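FOR IMMEDIATE RELEASE
2020-05-14

Serura Opens Its Lost Property Cupboard to the Internet, Hopes Someone Will Finally Take the Trombone

Radwan Regional Ferries' onboard lost property service puts its unclaimed items online, with free postage for anything smaller than a door

RADWAN – Serura, the small company that has looked after lost property on the Radwan ferries for 17 years, today launched an online catalog of everything passengers have left behind and not yet come back for. Owners can search the list from home, file a claim without standing in line, and have most items mailed to them at no charge.

The catalog replaces a ring binder. The binder was blue, then it was taped, and for the last few seasons it was two binders, one of which was itself reported lost in October and handed in at the wrong terminal. It has been retired with thanks.

"People assume a lost property office is full of umbrellas," said Viorica Gashi, who founded Serura and still runs the front counter when the ferries are busy. "It is. I won't pretend otherwise. But behind the umbrellas there is a wall of things you would think a person might miss on the way down the ramp."

Under the old system, a passenger who had lost something on the crossing had to telephone the Grisa terminal between certain hours, describe the item, and wait while a member of staff walked to the back room to look. The walk is a long one and the telephone does not reach. Calls often ended with the passenger hanging up just as the item was found. Staff have asked the company to note that they did call back, and that it was usually engaged.

With the terminals closed to walk-in visitors this spring and the ferries running on a reduced timetable, the binder had become even less useful than usual. Serura used the quiet weeks to empty every shelf, write a proper label for each item and type the whole lot into a searchable list.

How it works

Passengers visit the catalog, choose the route and the month they traveled, and browse by type of item. Listings are kept vague on purpose. A watch is listed as a watch. The owner is then asked to supply the details, such as the color of the strap or the words on the back, and the claim is checked against the label by someone standing in front of the actual watch.

Claims are answered within four working days. If the claim is approved, the item is wrapped and mailed. Large items can be held for collection until the terminals reopen to the public, and the office will arrange a time by email.

Items of real value, along with passports, bank cards and anything with a name on it, do not appear in the public list. Staff contact those owners directly where they can. Anyone who has lost something of that kind should use the private form.

Small things get a section of their own, called Bits. It covers caps, lids, stoppers, single earbuds, game pieces, knobs and whatever else rolls under a seat when the boat turns into the wind off Grisa. Bits was meant to be an afterthought and is already the longest part of the catalog.
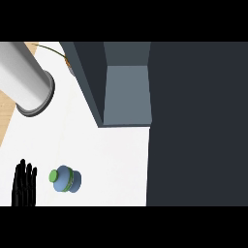 What has been found so far

The big clear-out took nearly six weeks and turned up a number of things the binder had no record of. Among them were a trombone in a good hard case, a wedding cake topper with one groom, a bag of bowling shoes in assorted sizes, a framed certificate for perfect attendance, and a set of dentures in a travel mug. The dentures have been cleaned. The mug has been listed separately.

There were also nine copies of the same thriller, all with the bookmark in the same chapter. Serura draws no conclusions but would gently suggest that the author look at it again.

Gloves were handled as a special project. For years, single gloves had been stored in a crate in the order they arrived, which made it very hard to tell whether the other one had turned up later. Zdenka Dimitrov, the company's head of returns, spread them all over the floor of the closed passenger lounge and spent a happy afternoon on her knees.

"I matched more than I expected, and some of those pairs had been apart for years," said Dimitrov. "Then there were a few that looked like a match and had two left thumbs. I've put those up as well. Somebody may be glad of them."

The trombone deserves a word. It was left on an evening crossing and has been in the care of Serura ever since, on a shelf directly over the kettle. Staff have been very patient about the trombone. One of them has started lessons, and the others would like the rightful owner to come forward as soon as possible.

What happens to things that stay lost

Serura keeps ordinary items for six months from the date the catalog entry goes live, even if they have already been on the shelf for far longer. The company felt it was only fair to start the clock again, given that the binder was not what anyone would call a fair chance.

After that, clothing in decent shape is washed and given away through the Candura community store, two streets up from the Radwan terminal. Books go to the shelf in the ferry waiting rooms, where they can be picked up, read halfway and left on a boat again. Prescription glasses are passed to a local optician for reuse. Umbrellas will be lent free of charge to foot passengers on wet days once services return to normal. The company expects to get back fewer than it hands out and has plenty to be going on with.

Food is not kept. This has always been the policy, and Serura repeats it now for the benefit of the passenger who has written four times about a cheese.

Questions the office is already getting

Since word of the catalog got out on the quayside, the office has received a steady flow of email. Some common points are cleared up below.

Serura handles items lost on board and in the terminal buildings only. It cannot help with things dropped over the side. Staff are sorry about the hat.

Claiming is free, and so is postage inside the region. Passengers who live farther away will be asked to cover the difference before anything is sent.

Claims may be made on behalf of another person, with that person's permission. Parents looking for soft toys are asked to say so in the first line of the message, and the request will be moved to the top of the pile. Dimitrov answers these herself and has been known to send a picture of the toy the same evening so that everyone can get some sleep.

Items may not be claimed on the grounds that they would look nice in your hallway. There have been two of these so far, both about the same lamp.

A few words from the founder

Gashi started Serura after leaving her own coat on the last boat to Grisa and getting back, some time later, a different and much better coat. She returned it. She says she still thinks about it every winter.

"I've wanted to do this properly for a long time," said Gashi. "There was always another sailing coming in and another bag of scarves to put away. This spring the boats got quiet and we ran out of excuses. I would have picked a different reason to have the time, but I'm glad the shelves are done."

She added that the catalog will be updated after every sailing day, and that passengers who find something on board should still hand it to the crew as usual. They should not try to list it themselves, however strongly they feel about the wording.

Availability

The catalog is open now and covers items found on all Radwan and Grisa routes. Passengers without internet access may write to the Serura office at the Grisa terminal, giving the date of travel and a description of what they lost. Telephone inquiries will continue on weekday mornings. A longer cord has been ordered.

About Serura

Serura is a privately owned lost property service based at the Grisa ferry terminal. It collects, stores and returns items left on board regional ferries and in terminal waiting rooms.

Media contact

Zdenka Dimitrov, Head of Returns, Serura, Grisa Terminal. Interviews can be arranged by telephone or email. Reporters who have traveled with us in the past are invited to check the catalog before calling – there is a shelf of notebooks, and the handwriting in several of them is terrible.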